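Do First-Day Gains Tell Us Anything? A Look at Two Software Listings

Project report, Introduction to Corporate Finance

Our group was asked to pick two companies that went public and judge whether the offering price was fair. We picked Vinero, which sells invoicing software to small shops, and Gutine, which rents out server space. Both were called hits in the business press on the day they started trading. We came away doubting that the word means much.

Vinero set its price at the top of its range and raised $231 million. By the closing bell the shares were up 42 percent. The coverage we read treated this as a win for the company. It was a win for whoever got shares the night before. Vinero itself sold at the lower price and kept none of the jump.

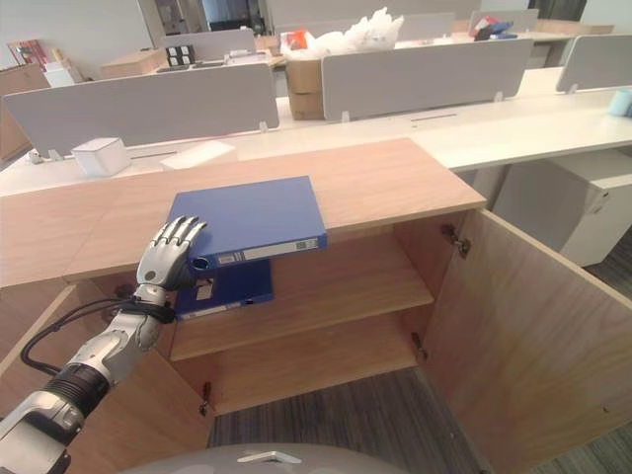
The usual defense is that a low price buys goodwill with large investors, who will then hold the stock. We looked for signs of that and did not find many. Trading on the first day was heavy enough that a lot of those early holders must have sold by lunch. The filing does not say who they were, so we can't prove it.

Gutine is a harder case. It lost money in every year shown in its prospectus, and it asks readers to look at "adjusted platform earnings" instead. This measure leaves out stock pay, office leases and the cost of moving customers onto new servers. Take those out and plenty of companies would look healthy.

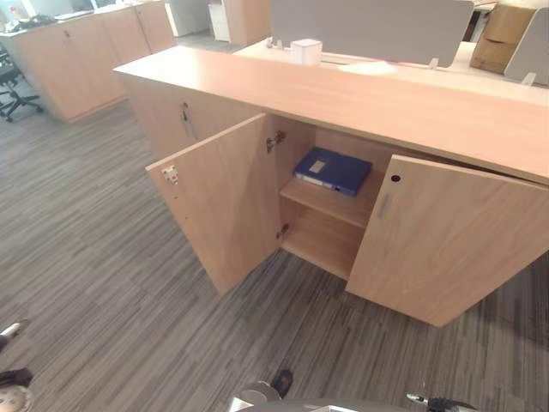
Reading time: 3 minutes

Gutine raised $124 million and told investors the money was for "general corporate purposes." A footnote adds that part of it would pay down a loan from Ramalho, the fund that owned the largest stake before the listing. We think that belonged on the first page.

For comparison we used Urkau, a rival that stayed private. Its last funding round valued it at roughly $100 million, but that figure comes from its own press release and we would not lean on it.
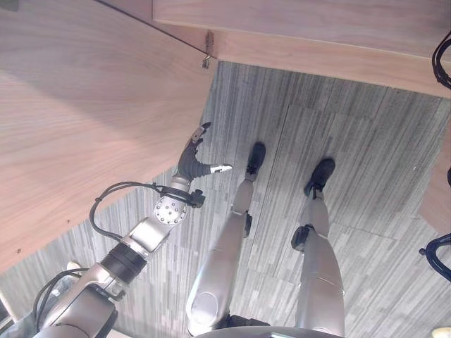

Our price estimates used sales multiples, and they moved a great deal depending on which rivals we put in the group. Dropping one company changed our value for Gutine more than any of its own results did. We left both versions in the appendix. The spreadsheet also assumes steady growth for five years, an assumption taken from the course template that neither company has come close to meeting so far.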